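Nurham Town Council - Minutes, January 10, 2000
Taken by Yanling Xie, acting clerk

I'm filling in until the clerk's job gets settled, so please bear with my note-taking. I write the way I talk, and Zhiqiang Xia has already told me I'm allowed to (he was in the chair, so I'm holding him to it).

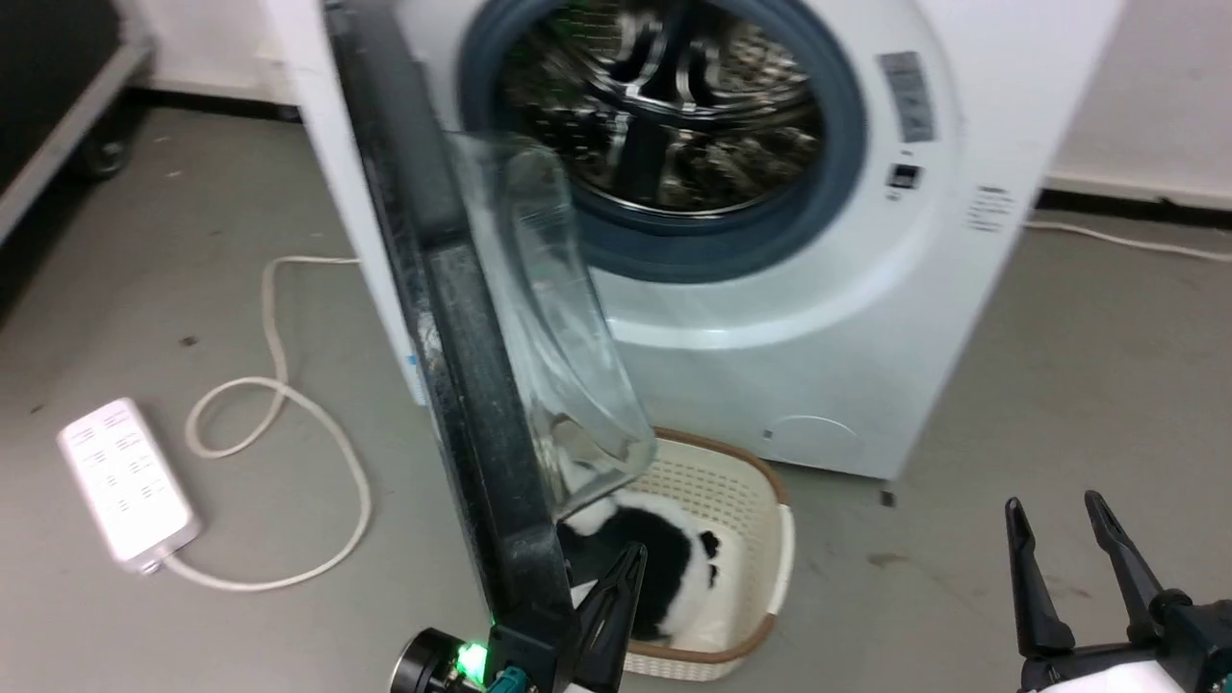
We got going a little late while people hunted for their copies of the October minutes. Those were approved with one fix: the motion on the Joo Street crossing was tabled, and the old minutes had it down as passed. It was not passed! I've corrected the book and initialed it.

Change of town manager

This was the big one, and it took up most of the evening. Our town manager's resignation letter was read out loud. It's a short letter, very gracious, and it asks to be released at the end of the month. The council accepted it, no votes against.

Zhiqiang then moved that the deputy manager step up as acting manager until a permanent person is confirmed. There was a good long back-and-forth on whether "acting" means full signing authority. The charter says the acting manager can sign for ordinary business but has to come back to us for any new contract, and once that paragraph was read out (twice, the second time slowly) most of the worry went away. Motion carried, 2 opposed. Both of them asked me to write down that they have nothing against the deputy and would have liked the job advertised first, so there it is.

We did agree to advertise the permanent post. The ad goes in the paper and up on the board outside the hall, and applications come to me. I'd love them typed, please, if at all possible.

Flolance contract

Flolance wants to renew for the records filing work at the same price as last year, $1,762. I asked whether we could put it off a meeting, as the new manager might have opinions. Zhiqiang felt it was small enough to just do, and I came around to that - the boxes are in my hallway, after all. Renewed for one year.

Plasix site

A letter came in from Plasix asking for a change to the truck hours at their gate. We had 11 letters from neighbors on the same subject, all against, and I read out parts of four. No decision. The acting manager will meet with the company and bring something back in writing.

Public comment

One resident asked who is in charge between now and the end of the month. Answer from the chair: the current manager, right up to the last day. Another wanted to know why the agenda wasn't posted sooner. That was me, and I said sorry. I had 200 copies run off and then found the wrong start time on every one of them, so they had to be done over.

To do
Yanling - write the ad, send the thank-you letter on behalf of the council
Zhiqiang - call the town attorney about the oath for the acting manager
Acting manager - Plasix meeting, written report

Still waiting on a price for the hall roof. Carried over to the next meeting, along with the Joo Street crossing.

Adjourned on a motion from the chair.

Y. Xie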